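# Three Grippers and a Stack of Old Desktops

The first thing Zlatko Yordanov does each morning is check the fingertips. He runs a thumbnail along the inside of each one, feeling for a worn spot, and writes the result in a notebook. Then he starts the arm.

Yordanov runs the test bench at Celano, a small company that takes in retired office computers and pulls out the parts worth selling again. Memory is the best of it. The modules are small, they hold their price, and almost every machine has some. They are also clipped into a socket that was designed for human thumbs, often with a bundle of cables on one side and a graphics card on the other.

Last December the company decided to find out whether an arm could do that job at a cost that made sense. The arm itself was the easy choice. The harder question was what to put on the end of it. Yordanov picked 3 grippers and gave each of them the same work: 919 attempts at taking a module out of its slot, spread over the same group of desktop towers.

The first was a Bisonmont parallel gripper, the strongest of the lot. The second, from Nutier, is slimmer and slower and lets you set the closing force in small steps. The third came from Kaewkla, a newer firm, and was the cheapest by a wide margin.

"I expected the strong one to win," Yordanov says. "You look at a memory module stuck in a ten-year-old socket and you think, I need force. So I bought force."

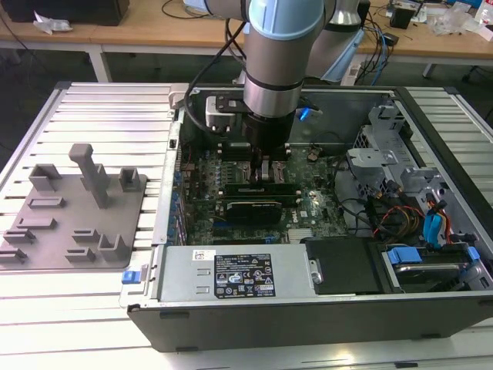 The Bisonmont did have plenty of force. Its trouble was width. In a roomy case it did well, but in a tighter one the body of the gripper would reach the drive cage before the fingertips reached the module. Yordanov had longer fingers made, which fixed the reach and introduced a new problem, because the longer fingers flexed when they closed. He spent two weeks on finger shapes before he went on to the next gripper.

The Nutier fit nearly everywhere. It was also the gripper that needed the most patience. With the force set low, it slid off the top edge of the module. With the force set high, it held on, but a module that came up crooked could jam in the socket. The setting that worked best was in the lower half of the range, with the arm rocking slightly from end to end as it lifted. Yordanov got that motion from watching the people on the manual line, who all do it and mostly don't know they do.

The Kaewkla surprised him. Its fingers come with soft pads, and the pads made up for a lot of small errors in position. They also wore out. By attempt 200 the first pair had a groove in it, and the grip got worse from there until he swapped them. He now keeps a bag of spares in his desk drawer and counts them as part of the price.

Cameras took up more of the project than anyone had planned. The early trials used only one looking across the bench, and the arm kept missing by a couple of millimeters. Adding one at the wrist helped right away, mostly with lining up over the slot. It did less for the clips at the ends, where shadows from cables fall in a different place in every machine. Yordanov tried extra lights, then fewer lights, and settled on one lamp with a sheet of tracing paper taped over it.

He has now logged 3,054 attempts, counting the finger trials and the runs he threw out. The Nutier has the best record on memory, and Celano is using it for the next stage. The Kaewkla is going on a second arm that will handle drives, where the shapes are bigger and a worn pad matters less. The Bisonmont is back in its box, though Yordanov would like to try it on power supplies.

The manual line is still faster. A person who has done this for a month can clear a tower of its memory before the arm has finished looking for the first slot. Yordanov isn't much bothered by that, as the arm is meant to run in the evenings when the line is closed. What he wants next is a way to release the clips without changing tools, and he has a drawing for a small hook that would ride on one finger. The first version is due from the machine shop next week.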